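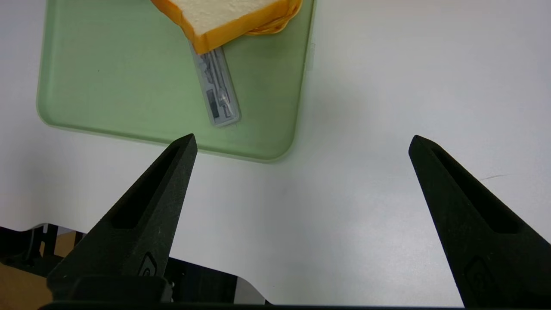

Toy bread and a gray see-through case, sharing the green tray.

I have been meaning to write up my tray-and-basket habit ever since Emese Pap asked me for it back in May, and then the tomatoes needed staking and the summer got away from me. So, Emese, if you're still reading, this one is yours!

The idea is very simple. Whatever has wandered onto the table goes on one tray first, and only then do you decide where it lives. I used to carry things off one at a time (a pencil box to the desk, then back for a toy, then off again with a cup) and I'd get distracted somewhere in the hallway and find myself watering plants. Now it all lands on the tray, play food and pens and whatever else, and I don't leave the table until the tray is clear. It takes me two minutes on a good evening.

Then come the baskets. I like a dark one for things that get used and washed, like sponges and cups, and a bright one for food, and I try hard not to mix them up.
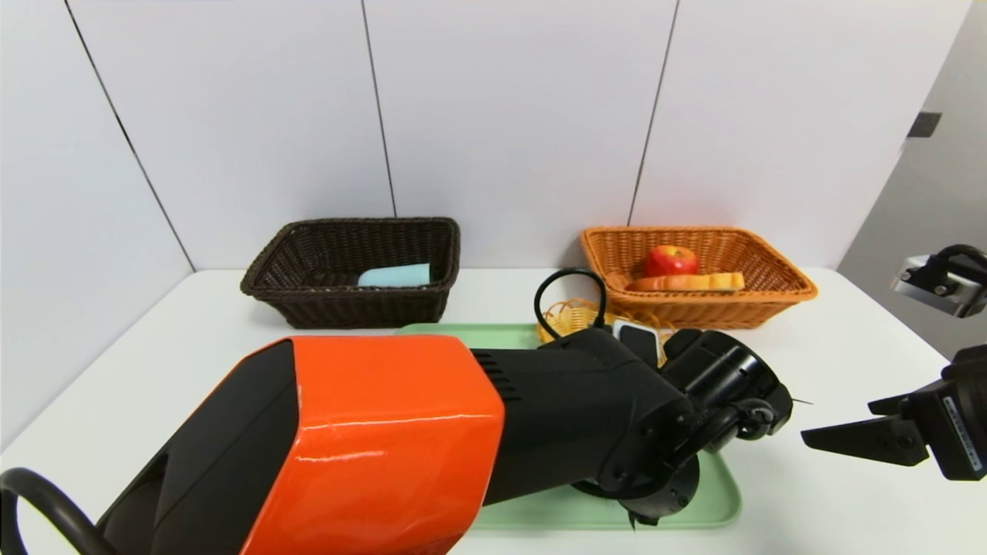 Keep the baskets toward the back of the table so the front stays open for working. If you put them at the front you'll be reaching over them all day, and sooner or later a sleeve catches on the wicker. Small round baskets are nice too, but give them a job early on or they fill up with rubber bands and dead batteries. Mine did, twice.

A word about cleaning wicker, as I get asked. Shake it out upside down over the sink, go over the weave with a dry paintbrush (an old two-inch one is perfect), and wipe it with a cloth that is barely damp. Please don't soak it – I ruined a lovely old bread basket that way and I still think of it.

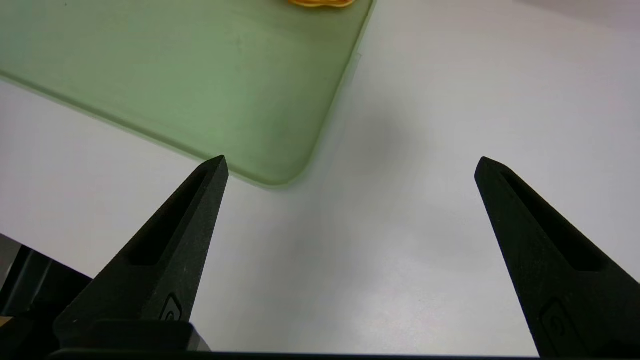
Pale green on a white tabletop.

Plastic trays and boards are far less fuss. Warm water, a drop of dish soap, and a little baking soda paste for stains, left on for a while before you rinse. Stand them on edge to dry.

Cups are the last thing I put away, and I like them upright in the basket with the open end on top.

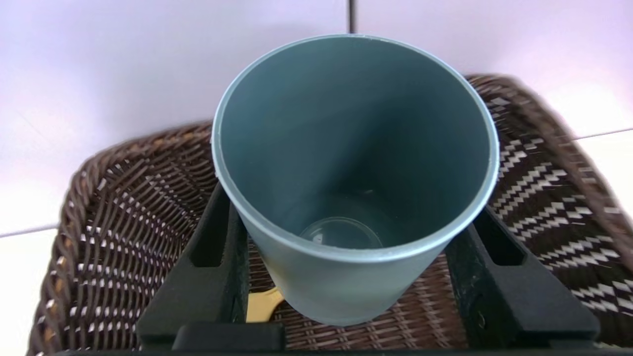 Do make sure they're good and dry before they go in, though, or the wicker underneath will start to smell musty. If it already does, a day outdoors in the shade usually sorts it out, and so does a small open dish of baking soda set in the bottom overnight. My neighbor Dariusz swears by coffee grounds for the same job, but then you have coffee grounds in your basket, so I'll stick with the baking soda.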